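Tuesday, paint bench

Paltel picture, no. 713 in their old list. Oil on canvas, woman with a jug, view through a window on the left. Given to Echeverri, "early manner". Harish thinks early manner is generous and so do I, but not our call, we're here for the flaking.

Facing tissue off the lower third this morning. Came away clean except over the jug, where it took two tiny islands of the brown glaze with it. Both saved, on silicone paper in the small dish, labelled. Put them back before anything else is touched!

Under the brown: a cooler gray, quite even, goes right under the hand too. So the hand was painted after the gray and the jug after the hand. Amparo had it the other way round in her notes. Check w her.

Consolidation. Started with sturgeon glue, weak, by brush. Fine on the sky. On the skirt it sits on top and beads. Tried a wetting pass of ethanol and water first, better, went under the two worst flakes and they relaxed in a few minutes. Skirt is oil over something leaner, I think. Ask Rosaura if any size layer showed in her section.

Switched to Pletura for the bottom edge only, where there's old wax from the lining. Thin. Thinner than the label wants. It grabs fast and I got a matte bloom on one spot near the corner, which came back with a barely damp swab. Don't use it above the hem.
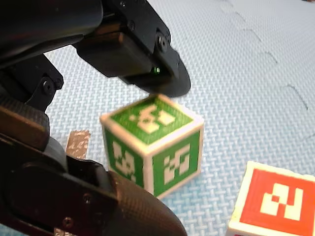 Green and white block, black fingertip over it.

Surface cleaning test, five spots along the tacking margin:
a) spit. Good, as ever. Gray swab.
b) deionized water. Nearly nothing.
c) citrate, weak. Good but swab slightly pink on second roll, stop.
d) same as c with rinse. Pink again. So it's the red, definitly sensitive.
e) dry sponge. Takes the loose soot, leaves the rest.

Plan: e everywhere, a where needed, no citrate on any red. Jairo wants to gel it. We can test a gel on the margin but I'm not putting one on the drapery.

Back of the canvas. Stretcher has a stenciled 2313 on the top bar, black, not a hand I know. Older than the lining? The stencil runs under the edge of the lining tape so older than the tape at least. Could be a dealer's stock number, could be a sale lot. Shabnam is going through the dealer books for the school attributions anyway and says she'll look. Told her not to lose a week over it.

Also on back, chalk, very faint, might be "ritr." and a word after. Raking light didn't help. Try infrared when the camera is free.

Keys: one missing, lower right. Cut a new one from the beech offcut, finish with 1000 grit, don't hammer.

Lunch late. Afternoon on the signature. Signature is over the varnish. Not over a crack, over the VARNISH, it bridges the brush marks. Under the microscope the E has a little puddle at the foot sitting in a varnish dip. Harish looked and Jairo looked. Amparo wants a cross section before we put it in writing, fair enough, but there's no sample to be had there without going through the letter. Suggest we photograph, describe, and leave it. No swab within two fingers of it until Paltel answers.

If it's later, then the early manner argument leans on the window landscape and nothing else. The catalog puts him with the second group of the school, the ones who worked warm over a gray ground. The gray is here, ok. But everybody in that town had the gray.

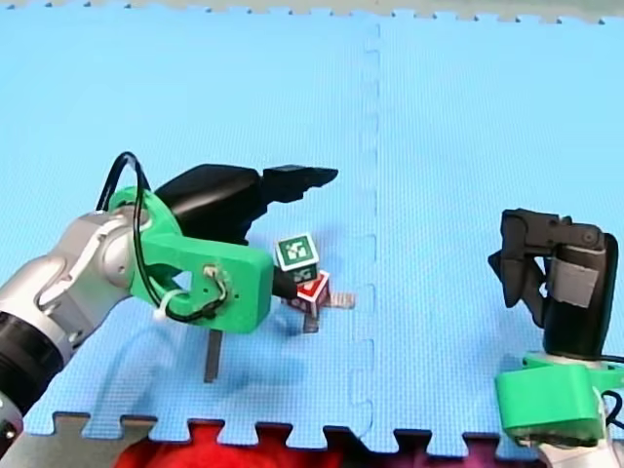 Stedildale, July

Moved the whole lot over to the annex for the imaging, easel and all. Picture traveled flat, face up, no new losses that I can find. Glue on the skirt holding. Pletura edge holding, bloom has not come back.

Infrared done, two passes. Underdrawing in the head, none in the jug. The head has a shifted eye, lower first, then moved up. Somebody was thinking. The landscape has nothing at all, straight in with the brush. So either two hands or one hand that was bored by landscape. Rosaura says two. I say write down what's there.

Chalk on the back: second letter might be i, third is not t. So not "ritr." Cross that out above.

Shabnam found a 2313 in a stock book, but it's a still life with fish, so either the stretcher was reused or it's a diffrent dealer. She's annoyed. Stretcher reuse would explain the odd set of empty tack holes on the left bar, I should draw those.

To do
- islands back on jug (still in dish)
- order 80 gsm blotter, we're on the last sheets
- gel test, margin only, Jairo
- draw tack holes
- letter to Paltel re signature, Amparo to read first
- new key in, lower right
- swap the lamp on the left arm, it flickers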